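Cold storage of fruit

Cold storage of fruit is the keeping of fresh fruit in a household refrigerator, so that it ripens and dries more slowly. It is usual for apples and for pomegranates.
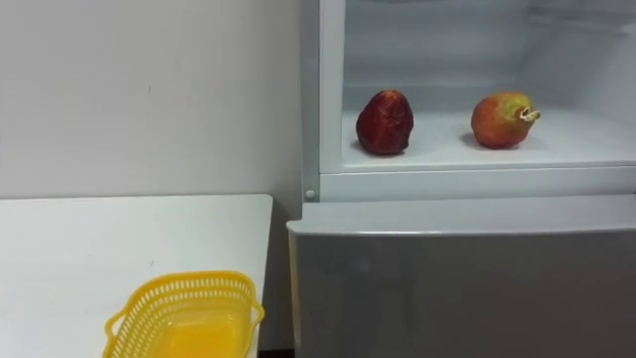
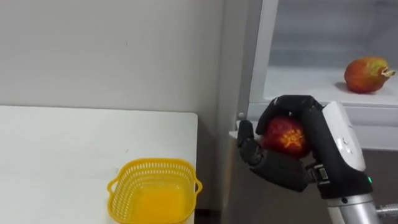
Fruits should not touch each other, as one spoiled piece spoils its neighbour. A basket is used for carrying them to the table. In Plakow the apples called Brukia are picked late and eaten until January. The Türkmen pomegranate has a thicker skin and keeps for 56 days, the apple for 40. Washing is done only before eating.

See also: Root cellar; Fruit drying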